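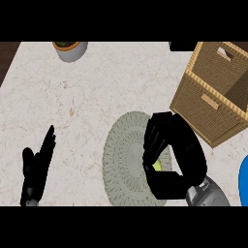 Simulated household set passes 3,000 episodes

27 November 2025

The household tabletop set now stands at 3135 episodes, all of them recorded in simulation with two arms. When we last wrote about it, in March, the total was 535 and most of those were single-arm picks. The growth since then comes mainly from the Pestham group, who moved over to two-handed work in the spring and have kept the same task list ever since.

For readers who joined recently: each episode is one attempt at a task by a person driving both arms by remote control inside the simulator. We save the camera views, the joint positions and the gripper commands, together with a one-line written instruction. The learning system trains on all of it.

What has changed in the scenes

The early scenes were a bare surface and one object. Wichai Paisan at the Dorkstead office spent the summer building rooms with more in them, and those are what operators see now. A typical layout puts things like a potted plant, a wicker storage unit and a grey crocheted mat on a pale marble-textured floor, with both black grippers coming in from the near side. Small objects to be grasped may start on the mat, next to it, or close to the furniture. The floor texture, the lighting and the larger items are drawn from the Araújo asset pack and shuffled between sessions.

The mat has caused some discussion. Its crochet pattern is fine detail, and the policy trained on the early scenes had never had to find an object against anything like it. In testing it reached for the middle of the mat even when the object was somewhere else. We are keeping the mat in and adding more episodes where the target sits well away from it. Wichai has also made two plainer versions so that we can compare.

Which hand does what

Operators are asked to use whichever gripper is nearer to the object and to leave the other one open and still, clear of the work. This sounds minor, but an idle hand that drifts is recorded along with everything else, and the model will learn the drift. Parisa Rahimi, who reviews the Pestham recordings, went back through the autumn batches and marked every episode where the unused arm wandered more than a little. Those have been kept in a separate folder. They are fine for training the vision part and should not be used for the action part.

If a task does call for both hands, such as passing an object across, the instruction line must say so. "Pick up the object" and "pick up the object and pass it to the left hand" are different tasks, and the labels have to show it.

Failed attempts

Please keep saving them. A drop followed by a second try is useful – we have very few of those – and it should be saved as one episode with the retry flag set. What we do not want is an attempt abandoned halfway with no flag. The Mondent uploader will now refuse a file if the outcome field is blank, so some of you will see an error you have not seen before. Fill in the field and upload again. Nothing is lost.

Sessions

Sessions are now limited to 20 episodes, after which the operator takes a break or changes over. Parisa found that grasps late in the longer sessions were faster but less careful, with more of them closing on one side of the object first. The shorter sessions have been in place at Pestham for a while and Dorkstead has now switched as well.

Coming up

There are 3 new layouts in review, all with more clutter near the back of the floor. Operators who want to try them early can ask Wichai for access. Test episodes recorded in the review layouts do not go into the main set, so please use the test account when you log in.

The updated labeling guide is in the shared folder. The section on object names has been rewritten, and the old version should be deleted from local machines before the next upload.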